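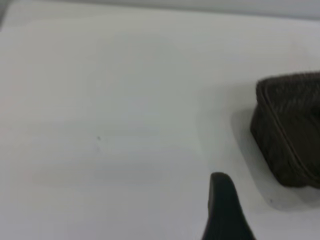 HOSPITALITY BASICS: UNIT 2

Room Snacks and the Guest Welcome

Last updated April 5, 2025

Small inns often set out food for arriving guests. A basket on a plain table is enough. Choose packaged or dry items that keep at room temperature, and check the dates when you restock.

Terms for this unit

Par level: the amount you want on hand at the start of a shift.
Rotation: older stock goes in front and is used first.

The Herkberg case covers an inn with two floors and one supply closet. In July it served 1,041 guests. Read the case before class and work out a par level for crackers, tea and bottled water. Assume 170 guests in a slow month.

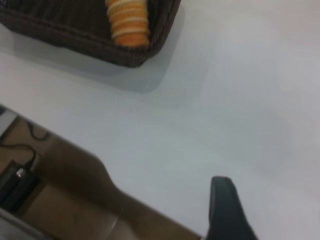 Course instructor, Hospitality Program, Grarkville

Allergies come up again in Unit 5. For now, keep the ingredient label for anything taken out of its box. Do not mix items with nuts and items without nuts in one basket.

Bring your worksheet to the next session. Late work loses two points.

0 comments | 2 shares

© Grarkville Hospitality Program | Contact | Back to top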